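How Do You Shop for a Robot?
A page for curious kids from the Wumumden Junior Makers' Club

Have you ever saved up your pocket money for something really big? Maybe it was a bike, or a very fancy box of pencils. You probably thought about it for weeks, and changed your mind a few times, and asked a grown-up whether it was a good idea. Well, buying a robot is a lot like that, only with more zeroes and a good deal more paperwork!

Start with the job

Before anyone opens a catalogue, they have to ask what the robot is going to do all day. Zorica Spahić plans the equipment for our club, and she always begins by writing the job down in one plain sentence. Ours was "Move the plates and bits of food at a pretend lunch table." It took us most of a Monday afternoon to agree on it, and there was quite a lot of arguing about sandwiches.

Once you have your sentence, you can ask smaller questions. Does the job need one arm or two? Try picking up a plate at home with one hand behind your back, then try it with both hands free. Some jobs really are easier with a helper hand – that's why many tables have a pair of arms fixed along the same side, each with its own gripper. A gripper is the robot's version of fingers.

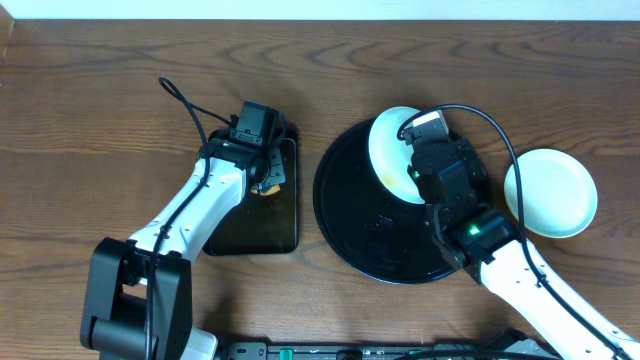
Add up the whole price

A robot arm is never the only thing on the list. Our budget was $3,660, which sounded enormous until Mateja Ionescu wrote all the other things on the whiteboard. You need a strong table, and something to bolt the arms to. You need cables, and cameras if the robot has to look at what it is doing. You need a computer to tell it where to go. And if your robot is learning about lunch, you need plates and trays as well, which came to $74 at the shop in Visgate.

Grown-ups call this the total cost. You can work it out for anything, even a goldfish (don't forget the tank, the food and the little castle).

Leave some money in the jar

Parts wear out, especially the ones that bend and pinch all day long, so Zorica keeps a bit aside for spares. We put away $40 for new gripper fingers and some extra screws. It doesn't sound like much fun to save money for screws, but it's far less fun to wait 5 weeks for one!

Try it yourself

Pick a chore you would love to hand over to a robot, such as feeding the dog or sorting your socks. Write the job in one sentence. Draw the robot you would buy, then make a list of every other thing it would need, right down to the power cord. Guess a price for each one, add them all up, and ask someone at home to check your sums.

You can bring your drawing to the club table at Rullton Library, where we'll pin it up beside the others.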